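Gruro handling rules, progress report
March 10, 2019
From: Larysa Semeniuk

Hi everyone at Drusent,

You asked for something shorter than last time, so I'll try (no promises!). The big news is that the rules for handheld gripper work are finally written down in one place, all six pages of them, and people are using them at the table. They used to live in my head, in two old emails and on a sticky note that lost its stick.

The chapter I've spent most time on is the start of a session. Both hands on the grippers, jaws checked, then go. It sounds silly to write that down, but our operators come from very different jobs and every one of them had a private way of starting. Tkachenko's people liked to pick something up first and get comfortable, while ours started with empty jaws. Neither habit is wrong, but mixing them made the recordings a pain to compare, and I got tired of sorting them by hand. We settled on empty jaws at the start, and holding an object is fine from the first task onward.

Cables got their own chapter, which I didn't plan! The rule now is that each cable drops on its own side of the table and never crosses the middle. You also keep enough slack in it to reach the far edge without a tug. I tried the reach test on everybody I could catch in the hallway, tall and short, and we ended up with longer leads than the draft asked for. Please note that for the budget, it's a small amount but it wasn't in the plan. The line is under "consumables" in the sheet I sent over, and I'm happy to move it if your bookkeeping wants it somewhere else.

What's still a mess is the wording on boxes with lids. Lunska wants lids either fully shut or taken off and put away. I'd like to allow a lid propped open, so long as the operator doesn't have to lean over it. We've been going back and forth on this since before the last report and I think the answer is to test it. So I've set aside 100 recordings with the lid open and I'll compare them with the same tasks done with the lid off. If it makes no difference I'll probably push for my version, and I suspect they'll grumble and agree.

On numbers, we've logged roughly 300 sessions under the new rules. The old checklist is retired. I did keep a copy because two of the questions about breaks were better than what I'd written, and they're going back in. Breaks matter more than I gave them credit for in the proposal. Holding a gripper in each hand gets tiring, and tired hands start taking shortcuts, like sliding an object along the table when the task says to lift it. The new text says stop and rest as soon as you notice yourself doing that, and no one has to ask permission.

For the rest of March I want to finish the lid test, get Lunska's comments on the cable chapter, and have somebody who has never seen our table read the whole thing and follow it cold. If you have a person at Drusent who'd enjoy that, please send them over! I'd need them for a morning, and I'd like them to come without reading this letter first. 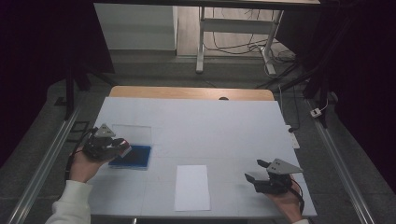
I'll send the revised draft once the lid wording is settled, and the budget sheet goes with it.

Larysa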